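Newsletter > Sutherland Office > Around the Building

Snack table: restocking and a few changes for February

The snack table was restocked on 28th January, and the layout has changed a little.
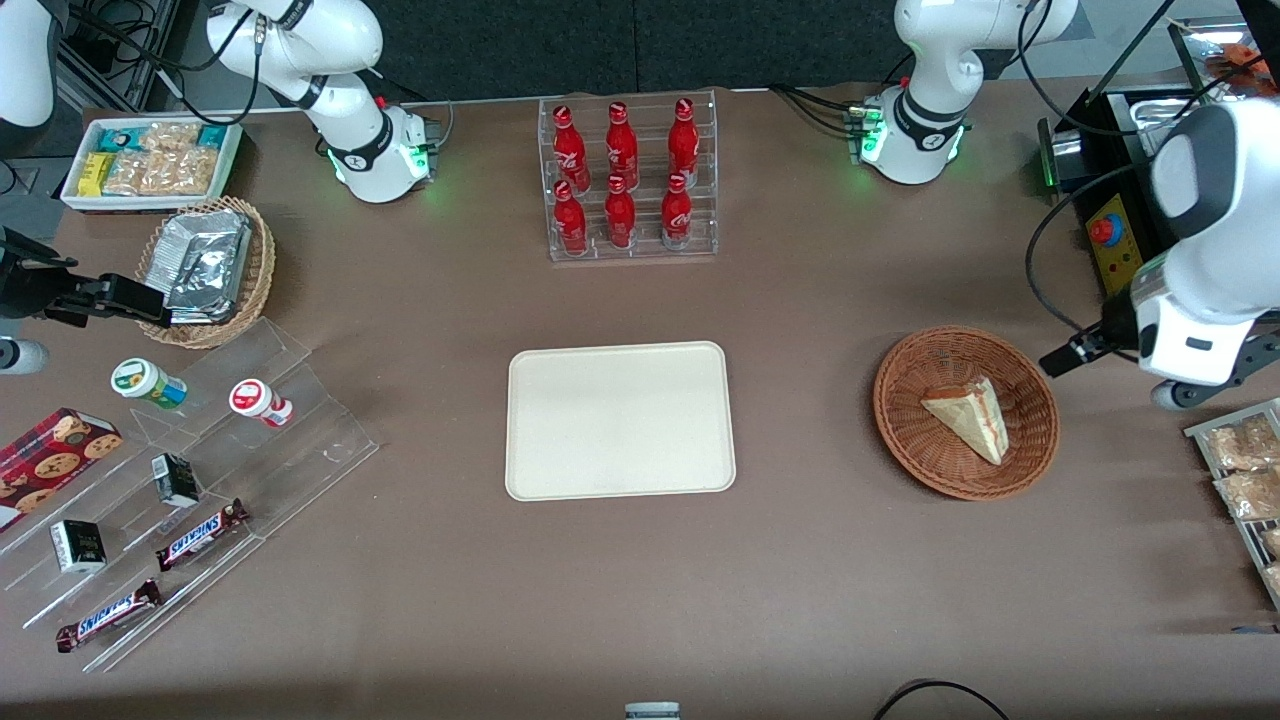 Rosalind Park asked whether the Coke could stay on the tiered rack, as bottles kept getting knocked over when they stood loose on the table at the old Munby Street office. It will stay there. Please take from the front row first and move a back bottle down when you do.

Bars and bags of crunchy snacks go in the white box. The silver packages have their own wicker basket, and we'd like to keep it for those only. Loose wrappers were turning up in the baskets before the holidays, and there is a trash can by the door.

The clear stepped display is for jars. Put them back with the label facing out and the lid on tight. If you finish one, rinse it and leave it by the sink in the Fodurora meeting room kitchen.

The middle of the table should stay clear so people have somewhere to set down a cup or a plate. Deliveries do not go there, even for a few minutes.

The snack budget for February is $89 a week, which has to cover all 35 of us. Requests can go on the sheet inside the cupboard door, up to 4 per person for the month. We can't order anything that needs to be kept frozen until the Nernular side of the kitchen gets its new freezer.

If you have a nut allergy, read the packet before you eat anything from the white box. Items from different suppliers get mixed together in it.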